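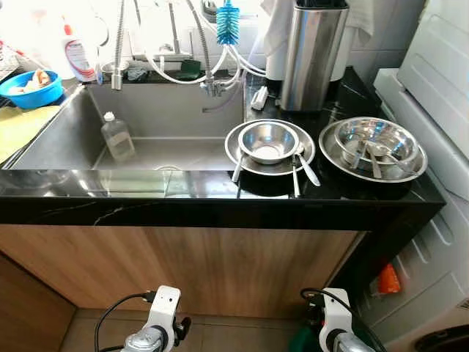
図4-1 キッチンの流し台と水栓まわり

4. 入居前の水まわりの準備と点検

この章は、Jurneck地区の改修住宅を購入した方、または借りる方のための説明です。鍵を受け取った日から、引っ越しの荷物を入れる日までに行う作業を書いてあります。作業の順番は守ってください。電気とガスの開始は第3章、近所の駐車とごみの出し方は第6章にあります。

4.1 はじめる前に

用意するものは次のとおりです。
・鍵の封筒に入っている「住宅カード」(住宅番号と水道メーターの番号が書いてあります)
・懐中電灯
・乾いた布、またはキッチンペーパー
・バケツ 1個
・筆記用具

住宅カードのメーター番号と、実際のメーターの番号が同じであることを先に確認してください。番号が違うときは、元栓を開けないで、Tuline住宅窓口に連絡してください。この地区では古い二戸建てを一戸に直した家があり、使わなくなったメーターが残っている場合があります。

4.2 元栓を開ける

1. 家の中のすべての蛇口が閉まっていることを確認します。洗濯機用の蛇口と、庭の蛇口も忘れないでください。
2. 道路側のメーターボックスのふたを開けます。ふたは重いので、両手で持ち上げてください。
3. メーターの数字を住宅カードの「開始」の欄に書きます。
4. 元栓をゆっくり、左へ4分の1だけ回します。
5. そのまま3分待ちます。この間、メーターの小さい針を見てください。
6. 針が動かなければ、元栓を最後まで開けます。
7. 針が動いている場合は、元栓を閉めて、4.5の表を見てください。

注意:元栓を急に全部開けないでください。改修の時に残した古い管に、強い圧力がかかります。

メモ:Pearce通りの北側の家は、メーターボックスが歩道ではなく玄関の階段の横にあります。

4.3 最初の水を流す

長い間使っていない管の中には、古い水と細かいさびが残っています。最初の水は飲まないでください。料理にも、赤ちゃんのミルクにも使わないでください。

1. 家の中で元栓からいちばん遠い蛇口を選びます。二階がある家では、ふつう二階の浴室です。
2. 蛇口の先の網を手で外します。固い時は布をあてて回してください。工具で強く締めたり緩めたりすると、めっきに傷がつきます。
3. 水だけの側を、13分間流します。
4. 同じことを、ほかの蛇口でも一つずつ行います。
5. 台所は最後にします。
6. 給湯器の電源を入れ、お湯の側を流します。
7. 網を洗って、もとに戻します。

水が茶色い場合は、透明になるまで続けてください。30分たっても色が消えない時は、その水をコップに取り、写真をとって窓口に送ってください。流した水の料金は、住宅カードを出せば最初の請求から引かれます。申請は4月の末まで受け付けます。

警告:給湯器の設定温度は50度より高くしないでください。小さい子供や高齢の方がいる家では、もっと低い温度をすすめます。

4.4 排水と漏れの確認

1. バケツに水を入れて、流しに一度に流します。
2. すぐに下の戸棚を開け、懐中電灯で管のつなぎ目を見ます。
3. つなぎ目を乾いた布でふきます。布がぬれたら、漏れています。
4. 浴室と洗面所でも同じ確認をします。
5. トイレは二回続けて流し、床との境目を見ます。
6. すべての蛇口を閉めて、メーターの数字を書きます。一時間、水を使わないで待って、もう一度数字を読みます。

二つの数字が同じなら、点検は終わりです。点検票に名前と日付を書いて、住宅カードと一緒に保管してください。

注意:排水口に油、ペンキ、床材の接着剤を流さないでください。この地区の下水管は古く、家と家の間で共有している部分があります。一軒で詰まると、隣の家の浴室に水が戻ることがあります。

4.5 困った時の表

症状:元栓を開けても水が出ない
すること:隣の家も止まっているか聞いてください。隣も止まっていれば、道路の工事です。自分の家だけなら窓口へ。

症状:水の勢いが弱い
すること:蛇口の先の網を洗います。直らない時は、元栓が最後まで開いているか見てください。

症状:管がドンと鳴る
すること:蛇口をゆっくり閉めてください。毎回鳴る場合は、保証で金具を付けることができます。

症状:全部の蛇口を閉めても、メーターの針が動く
すること:元栓を閉めて、その日のうちに窓口へ連絡してください。庭の地面がぬれていないかも見ておいてください。

症状:排水口がにおう
すること:水を流してください。しばらく空き家だった家では、排水の曲がった管の水がなくなっています。

4.6 保証と連絡先

改修工事で新しくした管、蛇口、給湯器は、Grarenの工事保証の対象です。対象の部品には、住宅カードの裏に丸がついています。丸のない部品は、前からあったものを使っています。自分で部品を交換した場合、その部品とすぐ隣のつなぎ目は保証から外れますので、先に相談してください。

保証を使う時は、次の三点を伝えてください。
・住宅番号
・いつ気がついたか
・元栓が今、開いているか閉まっているか

水まわりの担当はPercy Ñahuiです。窓口は平日の午前と、第二土曜日の午前に開いています。夜間に水が止まらない場合は、まず元栓を閉めて、住宅カードの下に書いてある緊急の番号に電話してください。

メモ:借りている方は、修理の連絡を大家さんにもしてください。窓口から大家さんへの連絡は行いません。

この章の改訂:3月10日(日) 4.3の網の外し方を追加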